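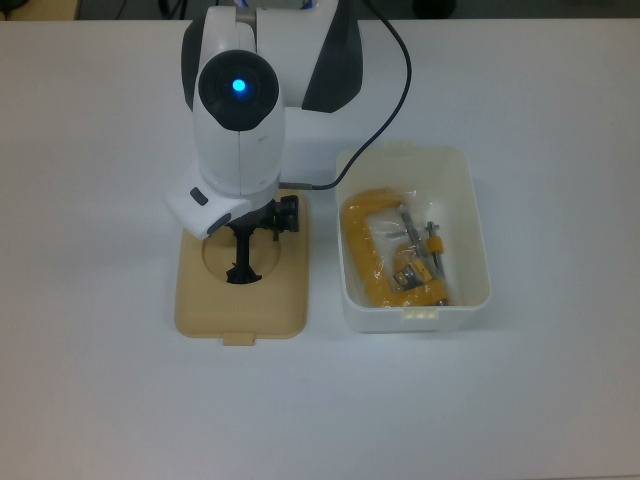

What should we clean the white table with so the top stays matte?

Lukewarm water with a little dish soap, on a soft cloth, then a second cloth to dry it. Nothing with grit in it, and no melamine sponges.

November, 9:40 a.m.

Writing this down properly as it has come up again. Margarida Caldeira tried the Plekell spray on the old bench before it left and it took the ink marks off fine, but it also left a glossy patch that you could see from the door. I don't want that on this top. The surface is smooth and matte, and any shiny spot will throw glare back under the lamps.

What I did on the scrap piece from Hinds (same material as the table, they sent it along with the invoice):

Pencil – soap and water, gone on the first wipe.
Ballpoint – soap did very little. Isopropyl on a cotton pad worked, short strokes, then rinse with water.
Tape residue – rubbed off with a thumb after a minute under a damp cloth. The Skikton tape leaves more behind than the paper tape does. Switching to paper tape for outlines.
Coffee – left overnight on purpose. Faint ring after soap, gone after a second go.
Permanent marker – isopropyl took off most of it. A gray shadow stayed. No permanent marker on the table, please.

Left the scrap to dry for 40 minutes and looked at it from a low angle by the window. The patch where I used isopropyl looks the same as the rest. The corner where I tried the melamine sponge is a bit shinier, so that confirms it for me.

Trays

The tray with the round opening stays on the white table. Lift it to move it, don't slide it. Fuseini Aidoo found fine scratches on the old bench that lined up with where a tray had been pushed back and forth, and I'd guess there was sand or swarf underneath. Wipe the underside as well as the top when you clean.

The rim of the opening collects dust where it meets the flat part. A dry brush first, then the cloth. If you go in with a wet cloth straight away the dust turns to paste and you end up picking it out with a toothpick – ask me how I know.

I looked at ordering spare trays from Jesteck. Lead time is 14 days. Price for the full set comes to 1,430 with shipping, more than I want to spend before we know which opening size we are keeping. Holding off. Margarida thinks felt pads under the existing ones would do the job for now. I think felt will pick up grit and hold on to it, but we can try it on one and check the pads after a couple of weeks.

Supplies, all on the shelf by the sink:
soft cloths, the blue bag
dish soap, small bottle
isopropyl (lid on, it was left open again)
cotton pads
dry brush

The Plekell spray has gone to the metal shop. They can use it on the vise stand.

To do:
Cut felt for one tray.
Label the cloths for wet and dry.
Ask Hinds whether the cut edge of the top needs sealing. I could find nothing in the sheet that came with it.
Get more paper tape.

11:15 – Fuseini called Hinds. They are sending the edge instructions by email. Keep water off the edges until we have them.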